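Home Projects Reports Grants Contact

Jornine Shared Rooms – progress report to the Szekeres fund
Prepared by Aitana Pacheco

You asked for a plain account of how the partition money is going, so I will start with what I don't like.

The Skalten panels were sold to us as a way of making small rooms inside the old hall without building anything. On that narrow point the supplier was right. We have panels up and we have corners people can sit in. Whether they are rooms is another matter. Sound goes straight over the top, and the two tutors who tried working back to back in July asked to be moved within the hour. The brochure's phrase was "acoustic comfort". I would like to see how that was measured.

Spending to the end of July stands at $2650, against a budget line that assumed we would also have bought door panels by now. I have held off on those. A door in a wall that lets every word through seems a poor use of your money, and I'd sooner ask Storine for a trial panel with some filling in it before we commit.

Bookings are harder to read than I'd hoped. There were 29 for the month, but 13 came from one homework group that used to meet in the same hall at the same hour without any walls at all. I wouldn't call that growth. The first draft of this report claimed the new spaces were "100 per cent utilised", and I have taken that out.

Furnishing is further along. The upholstered seating is in, and we bought baskets so that things have somewhere to go other than the floor. The seating gets used. The baskets fill up with whatever people forget to take home, and emptying them has become a job we didn't budget for.

The casters were meant to let one person shift a bay before the evening classes. I have yet to see it done by fewer than two, and the rail at floor level means the whole bay has to be steered as one piece – not easy near the seating.

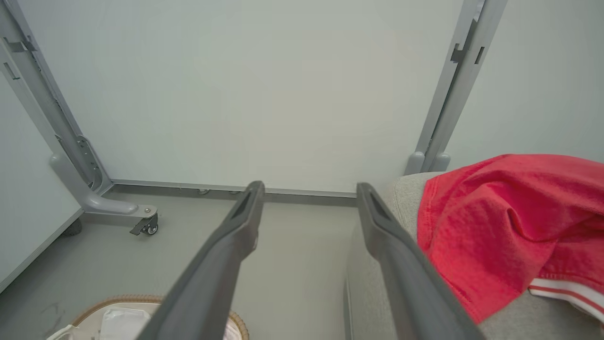
Panel, uprights and floor rail in one of the bays, with a caster foot at left.

There are faint scuffs on the floor as well. I can't say they come from the casters, but I would like them looked at before the hall's owners do it for us.

For next quarter I propose no further panels until the Storine trial is done, and a fresh count of bookings with the homework group listed separately. The unspent balance can stay where it is. If you would prefer it returned, please let me know before we book the trial.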